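Call for walkers - help us map the Gistelholm plaza

Hi, I'm Lanying Ye, and I'm looking for people who like looking at the ground. I've started a small project called Zandis, a walking survey of big paved places, and the first one on my list is the plaza at Gistelholm. If you work near there you've probably crossed it a thousand times with your head down, thinking about lunch. I want you to cross it slowly!
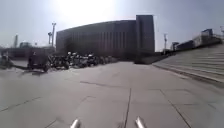 Page last changed: Wednesday, October 21, 2020

What we'll do is pretty simple. Each person gets a strip of the plaza and a big sheet of paper, and you draw what's in your strip: the seams between the slabs, the patched joints, the stains, any cracks that wander off on their own. Then we tape all the sheets together and see if they meet up (they won't, and I'm looking forward to that part). I also want notes on where you'd naturally walk, where you'd stop, and how it feels to stand out there with so much sky over you.

I need 38 people. You don't have to be able to draw. You do need to be okay on your feet for a couple of hours, and okay with glare - it's all pale concrete, so bring a hat and sunglasses. Kids over seven are welcome with a grown-up. If you use a wheelchair or a walker, please come, I'd love to know how those joints feel on wheels.
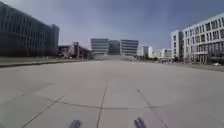
The plaza at Gistelholm, looking toward the offices.

We walk on two Saturday mornings in March, and you can sign up for one or both. There's no pay, sorry, but I'll cover your bus fare and there will be soup after. Everyone who takes part gets a print of the finished map.

To join, send me a few lines with your name, which morning suits you better and one thing you remember about a sidewalk, a parking lot or a schoolyard you used to know. Put "Zandis walk" in the subject line so I don't lose you. I answer everybody, usually in the evening.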